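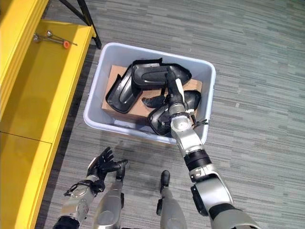

*5 min read · 14 posts unrolled*

**1/** OK so everybody keeps asking me whether robots can do chores yet, and by everybody I mean my mother, my dentist, and the guy who fixes my bike. I've spent a good chunk of this year poking at that question, so I'm going to dump it all in one thread and then send people the link forever.

**2/** Short version: some chores, kind of, slowly, with a person standing nearby. Long version is the rest of this thread. Get a snack!

**3/** Start with the bin. Four black molded parts lying on a piece of cardboard in a big gray tub, and the job is to get them out. If you've ever worked in a shop you know this job. You give it to the new kid. You don't even explain it, you point at the bin and then you point at where the stuff goes.

I did it for a summer at a place called Gerden, unloading plastic trim into racks, and I can tell you my brain was not involved. I was thinking about lunch the entire time.

**4/** Now try writing down what your hands are doing. Go on. You reach into a pile of curved black things that are all touching each other. Black on black, so the edges are hard to make out. One has a rounded shell, one is more like a channel, one is long and has ribs, and not one of them has a handle. Where do you grab?

You grab wherever. Your fingers slide until something feels right and then you pull, and if the one on top shifts, you sort of bump it out of the way with your knuckles. That "sort of bump it" is where years of people's lives have gone.

**5/** The other thing with bins is the walls. On a table you can come at an object from any side you like. In a tub the arm has to go over the rim and down, and it can't clonk its elbow on the lip, and the stuff sitting against the wall is the worst because there's no room to get a finger behind it. My friend Tassanee Prasertsri has worked on picking for ages and she calls the corners "the bad neighborhood."

**6/** I asked Tassanee what number she'd want before she'd let a machine do this alone on a night shift. I figured she'd say 95 percent or something. She laughed at me! She said think about how many parts go by in a shift, then think about how often you're willing to get out of bed.

So then I went and did my own little tally at home, of me, a human, emptying the dishwasher. I picked things up 49 times. Dropped zero. I was on the phone for half of it. I don't think I've ever felt so talented.

**7/** Which gets us to the house. People assume the factory is the hard place and the kitchen is the easy place, and I get why, but I'd flip it. A shop can change itself to suit the machine. You can put the parts in trays. You can paint a line on the floor. You can say "the bin always goes in this spot" and people will mostly listen.

Try telling my kids the laundry always goes in this spot.

**8/** My personal ranking of chores, from "I believe it" to "call me later":

- Vacuuming a floor somebody already picked up
- Moving totes from A to B
- Pulling hard parts out of a bin, one kind of part, good light
- Same thing but mixed parts, all tangled
- Loading a dishwasher
- Folding laundry that's in a heap
- Cleaning out the fridge
- Anything at all involving a fitted sheet

I will take arguments about the middle of the list. I won't take arguments about the fitted sheet.

**9/** Somebody always asks "why does it need legs?" Fair! For a bin that stays put on a flat floor, I'd bolt an arm to a post and go home. Legs (and two hands) are a bet that you'll want the same machine to do the next job too, and the one after that, in rooms laid out for people with knees. I go back and forth on that bet. On Monday I was for it. Ask me again tomorrow.

**10/** And the two hands don't have to match, which I find weirdly charming. The one in the bin up top is a gripper, the other one has proper fingers. Grippers are the boring choice and boring wins a lot. They close, they hold, you can understand them when they misbehave. Fingers can do a lot more and there's a lot more of them to go wrong. If you want my money on who empties bins in the next few years, it's the boring one.

**11/** Speed! I forgot speed. When you watch a video of any of this, look for a little "4x" in the corner. If there's a person walking past in the background and they look like they're in a silent movie, that's your answer. There's nothing shady about it as long as they say so. But I showed a clip from a company called Sulero to my brother-in-law, who runs the line at Kaewsai, and he watched it for six seconds and asked what it looked like in regular time. Then he handed me back my phone.

**12/** In fairness to slow: I don't care how long my dishwasher takes. It can run all night. If a thing put away the dishes between midnight and 7 a.m. and took the whole time doing it, I'd be thrilled, provided it was quiet and didn't chip the blue bowls. Slow is a shop problem way more than a house problem. At home what kills you is the one broken glass.

**13/** Stuff I'd ask anyone showing you a chore robot, feel free to steal these:

- Did someone drive it, or was it on its own?
- How many tries before this one?
- Same objects every time, or did you swap them?
- What happens when it drops one?
- Who resets it?

The last one is my favorite. There's a whole hidden chore in there, and a person is doing it. When I visited Starnummont I spent more time watching the guy who put everything back in the bin than I spent watching the robot.

**14/** So can they do chores yet? I'd hire one for the bin, on a trial, with somebody in earshot. I wouldn't let one near my closet. Mom, this is your link. Yes, you still have to do your own windows, and yes I'll come over Saturday and help.

Replies are open, tell me which chore you'd hand over first. If you say "folding" I need to know how much you'd pay, because I've been doing some math about my own life.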